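8/15/20

Third day of testing wall colors for the back bedroom. Humidity was high again in the morning, so I left the window shut and ran the fan on low until lunch. The first sample board has now had two coats and a full night to cure. The color is still darker than the chip. I expected some drop in value between coats, but not this much.

Notes on the browns. The Viltetix paint goes on thin and needs the second coat. Coverage after one coat was patchy near the corners, and the roller left a line where I had stopped to reload. The Womton paint is thicker and covers in one, but it drags, and the can says to wait 16 hours before recoating. I waited 16 hours. It still felt tacky at the bottom edge of the board, where it had pooled.

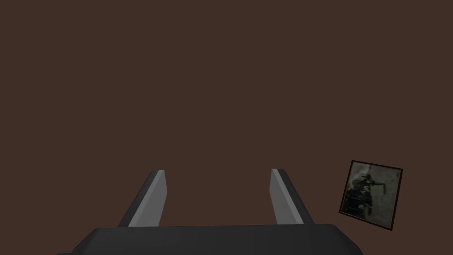 I have been trying to work out why a color that looks fine on a chip looks wrong on a wall. Part of it is area. A chip is small and always seen against something lighter, usually the white card it is printed on, so the eye has a reference. Spread the same color out and the reference goes. A reddish brown with no grain or seam in it, like the big flat expanse here, gives very little to judge distance or lightness by. I held the chip at arm's length against the sample board and it read as a different product. Wrote the batch number on the back of both in case I need to return the can.

Light readings, same spot on the floor each time, meter flat and facing up: 123 lux mid-morning, 41 lux at the end of the afternoon with the lamp off. The lamp is the old Lu one with the paper shade. It pushes everything toward yellow and I do not trust it for this. I will change the bulb before the next set of readings.

Meifang Xia came by after lunch to drop off the drop cloths and stayed to look at the boards. Her view is that a dark wall is fine if the floor is a good deal lighter, and that most people who regret a dark room had a dark floor too. She also said to stop looking at the boards upright on the dresser and put them against the baseboard, where the wall meets the floor. 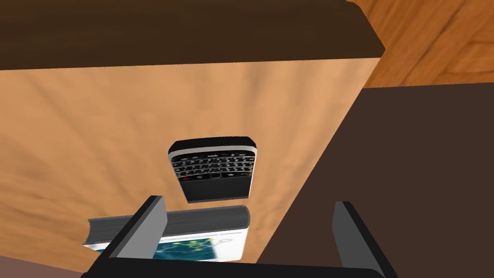 I moved them down to the baseboard and she was right that it changes the comparison. The Womton sample picked up some red from the boards and the Viltetix one went nearly gray. Neither effect shows at eye level. I had been planning to decide from the dresser height and would have picked the wrong one.

She does not like the pink for the second wall. I do, but I accept that the one I bought is too clean next to the brown. It needs some gray in it. The Imetti chart has a row of dustier ones and I marked two. Put the order off until I have seen them in daylight.

Spent the last hour washing rollers. The nap on the cheap one is shedding and there are fibers stuck in the second coat. Sanded them out with 220 and wiped down.

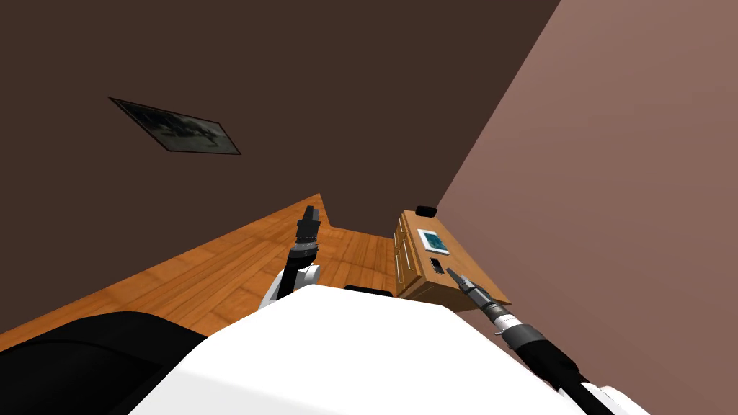
To do tomorrow

Swap the lamp bulb and take both readings again.
Paint a corner sample, brown on one side and pink on the other, so the two meet at a real edge.
Cut in with the angled brush. Tape was no use on the old trim.
Buy a better roller cover, short nap.
Return the drop cloths to Meifang once they are dry.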